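Retaining Wall Drainage: Speaker Notes
Atcombe session, July 5, 2025

Slide 1. Start with the failure at Drallness. Wall stood for years, then moved after one wet November. Concrete was fine. Water pressure behind it was never in the design load.

Slide 2. Give the number. Soil at typical unit weight, active case, pushes far less than a full column of water at the same depth. Water density is 1000 kg per cubic meter, saturated soil close to 2000. Write both on the board. Pause for people copying.

Slide 3. Drain layout. Clean gravel against the back face, filter fabric between gravel and native soil, perforated pipe at the heel. Pipe falls to an outlet that can be reached with a rod. Mention the Kovdale detail, where the outlet was buried under paving.

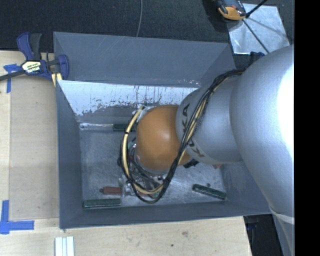
A remark from the Kovdale run of this talk: weep holes alone had always been enough on short walls, so why pay for the pipe? Answer on the next slide. Do not skip it.

Slide 4. Weep holes clog. Fines collect at the inlet and the level rises behind the wall. On clay, specify both. On free-draining sand under 2 meters, weep holes may do, subject to the groundwater check.

Slide 5. Harahap section. Point to the swale at the top. Surface water kept off the backfill never needs draining from it. Cap with clay or paving, fall away from the wall.

Slide 6. Inspection. Look at outlets during rain. Stains above the outlet level mean a blocked pipe. Handout has the worksheet, 2 pages. Take questions on surcharge loads last.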